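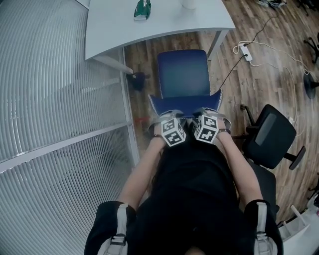
Notebook, December, Woron bench

Left-hand track went bad again during the chair task. Writing it down before the explanation that's going around hardens into fact.

What happened: pushing the chair up to the desk, both hands on the top of the backrest. The task calls for hands close together. Partway into the push the left hand pose jumps, sits for a moment at what looks like the right hand's position, then comes back. The log shows no dropout. It reports two healthy cubes the whole time, with good confidence on both. That bothers me more than the jump does. A lost marker I can live with, we mask it and move on. A wrong pose with a high score goes straight into the training set.

And it did. The Grilirine arm replayed that take this afternoon at reduced speed and the left gripper swung across toward the right one. I hit the stop. There was no contact, but I wouldn't call it a near miss with a comfortable margin either. The software limit that is supposed to keep the grippers apart did not trip. I'll get to that.

Theories so far:

1. Blinds. The popular one. The slats are high contrast stripes and the detector is supposedly finding edges in them. Maybe. But the slats are there in every take by the window, and the takes with hands apart are clean. If stripes were enough to do it I'd expect garbage all over the place. I closed them fully and ran 6 more pushes. Still got the jump on two of them. Not proof of anything, but I'm not ordering a curtain.

2. Wrist mount slipping. Checked the band and the strap on the left side by hand, tugged the cube in each direction. Solid. A slipping mount would also give a slow drift, and the trace is a clean step. Crossing this off.

3. ID swap. When the cubes nearly touch, the solver has faces from both in one small patch of image. If it assigns a face from the right cube to the left body, you get exactly this: left pose lands on right pose, score stays high. The fix in the last Agyeman release was meant to rule this out. The release note says "improved handling of adjacent targets", which could mean anything. I don't believe it until I see it hold on our data.

I lean toward 3 but I have leaned toward things before. In the spring we spent a long time blaming the lens calibration for what ended up being a stale config file, so first thing I did was check the config. It's current. Then I checked that the solver was really loading that config and not the copy in the home directory. It is.

Numbers: the bad take is 1,615 frames long. The swap covers 9 of them. That's why it got past the quality filter, which only looks at the average over the take. An average over that many frames will hide nearly anything you like. I said so when we set it up and was told the downstream smoothing would take care of it. The smoothing turned a step into a nice smooth swing, and the arm followed it.

On the limit not tripping: it checks the commanded distance between the gripper centers, not the fingers. With the fingers open they stick out well past that. So the limit did what it was written to do and it was written wrong. I've seen the Wudenholm handover sheet where this box is ticked as tested. I would like to know with what gripper opening, because the sheet doesn't say.

Done today:
- pulled the take from the set
- arm locked out for replay of any two-handed take, tag on the controller
- set the speed cap to 600 in the replay config (was left blank, so it fell back to the default, whatever that is – could not find it written down)
- saved raw frames and the solver log together, same folder

Not done:
- per-frame jump check. Easy to write, a threshold on how far a hand can move between frames. Should have existed from the start.
- rerun of older takes with hands close. There are plenty, the chair task and the tray task at least. I'd assume they are affected until shown otherwise.
- limit rewritten against fingertips, then tested with the grippers fully open and somebody else watching.

Someone suggested telling people to keep their hands farther apart on the backrest. I'm against it. It would make the fault go quiet without fixing it, and people don't push chairs that way anyway.

Tomorrow: same push, old solver version against the new one, same raw frames. If both swap, then the release changed nothing for us. If only the new one does, I'm going to be annoyed.

Later, 5:40 pm. Ran the old version on the one take after all. It swaps too, on the same frames plus a few extra. So the new one is a bit better, and still not good enough to drive an arm from. Lockout stays on.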